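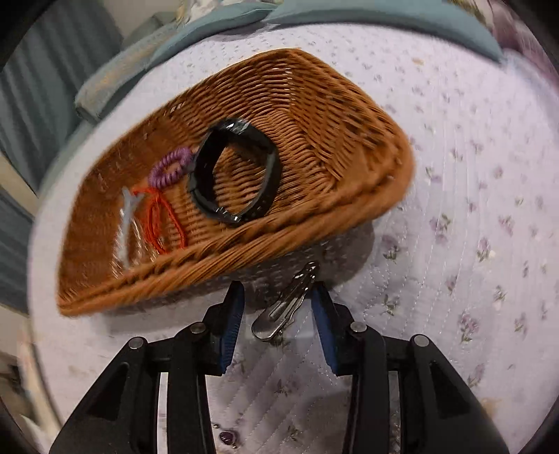
Wicker tray on a flowery bedspread: black bracelet, purple spiral hair tie, orange-red string loop, and a pale forked strand that I've left as "cable tie or elastic".

Nestevora: a list of what ends up in the tray

README, last changed 2020-12-08

What it is

Nestevora is a written inventory of the small things people drop into trays, bowls and dishes at home. You know the one I mean. It sits on the chest of drawers or by the bed, it was bought for something sensible like rings, and now it holds a hair tie, a button, a dead watch battery and a key to a bike lock you no longer have. I started writing mine down in October when I was supposed to be sorting the bedroom, and then I asked friends to do theirs, and they asked their friends, and it got rather out of hand (in a nice way!).

There are 578 items in the list, from 212 trays. I use "tray" for everything, including saucers, lids, a butter dish and the top half of an egg box.

What's in the folder

Two files, both plain CSV, both open in any spreadsheet program.

items.csv has a line for each thing.
trays.csv has a line for each tray it came out of.

The tray_id column joins them up. If you only care about the objects you can ignore trays.csv completely, though I think it's the more fun of the two.

Columns in items.csv

item_id – a number, no meaning in it. Gaps are where I deleted a duplicate.
tray_id – which tray it was in.
name – what the thing is, in everyday words. "Hair tie", "bracelet", "string", "foreign coin".
colour – whatever the person would call it out loud. I haven't forced these into a fixed set, so you'll meet "orange-red", "goldish" and "was white once".
shape – only filled in when it helps. "Loop", "forked", "spiral" and so on.
sure – yes or no. See below, it matters.
touching – names of anything it was resting against or tangled with, if the person bothered to note it.
notes – free text, spelling left alone.

Columns in trays.csv

tray_id – as above.
made_of – wicker, china, tin, glass, wood, card, don't know.
outline – round, oval, roughly rectangular, odd.
sits_on – bedspread, chest of drawers, windowsill, hall shelf, floor.
rim – raised, flat or none. I added this one late, so plenty of lines are blank.
notes – as above.

A few lines so you can see the style

bracelet; black; thick oval ring; sure: yes; touching: hair tie; notes: glossy, bangle sort
hair tie; purple; spiral; sure: yes; touching: bracelet; notes: like an old phone cord
string; orange-red; long untidy loop; sure: yes; notes: thin
cable tie or elastic; pale grey-white; forked, like a Y; sure: no; notes: long stem
bits of thread; see-through; sure: no; notes: very thin, only show where they catch the light

Those are all one wicker tray. I like that tray a lot as a test of the columns, as it has something you can name straight off and something you could argue over for an afternoon.

About the "sure" column

My first version didn't have it, and Ebuka Mohammed (one of the two people besides me who went through every line) pointed out that I'd been quietly turning mysteries into facts. A loop of something had become "elastic band" simply by my getting bored. So now, if you can't tell, you write what it might be with an "or" in the middle and put no. Please don't tidy those up! If you need clean categories for something, make your own copy and merge them there.

The same goes for threads, fluff and hairs. Some people left them out as dirt and some wrote them in lovingly. I've kept whatever arrived. This does mean you can't use the list to work out how fluffy the average tray is, and Angeliki Vrettos has already told me off about it.

How the lists were made

I sent everyone the same short message:

Leave the tray as it is. Don't have a clear-out first.
Write down each thing before you pick anything up.
Then lift things out one by one and write down what was hiding underneath.
Say what the tray is made of and what it's standing on.
Put it all back, or don't.

The second step goes wrong most often. Loops hook on to other loops, and once you've pulled a hair tie out the string has come along with it and you can't say any more what was touching what. Wicker makes it worse, as thin things slip into the gaps in the weave and you only find them by tipping the tray up. If "touching" is empty, take it as "didn't write it down". It doesn't mean the thing was lying on its own.

Things I know are wrong

Colours drift. Lavender, lilac and pale purple are probably the same colour in three different houses.

"Bangle" and "bracelet" are used as people pleased. I've put "bracelet" in the name column and left "bangle" in the notes.

Christos Zervas sent his as one long sentence with no full stops and I split it up myself, so his items may be in the wrong order.

Hairdressing things are over-represented, because half the people I asked have long hair. Screws and fuses turn up mostly from hall shelves, where hardly anyone thought to look.

Coins were listed as "coins" by some people and one at a time by others. I gave up on that.

What I'd like it used for

Anything harmless. Michalis Moschos has been picking lines from it as writing prompts, which works surprisingly well, and I've been using it to decide how many little compartments my next tray should have (more than I thought). If you're designing storage, please look at the notes before the names. The name says "string" and the notes say why it's still there.

I'd rather you didn't use it to guess things about the people. I've taken out names, addresses and anything engraved, but a tray is a fairly personal thing and folk were kind to share.

Adding your own

Copy the headings from both files, fill in your lines and send them over. Leave item_id blank, I'll do that bit. One tray is plenty. If you have a drawer, I'm sorry, drawers are a separate list called Trevolen, and Apostolos Chrysikopoulos is looking after it. He'll take cake tins as well.

Still to do

Fill in the blank rims.
Decide whether a lid counts as part of the tray or as an item in it.
Ask again about the windowsill ones, where the notes are thin.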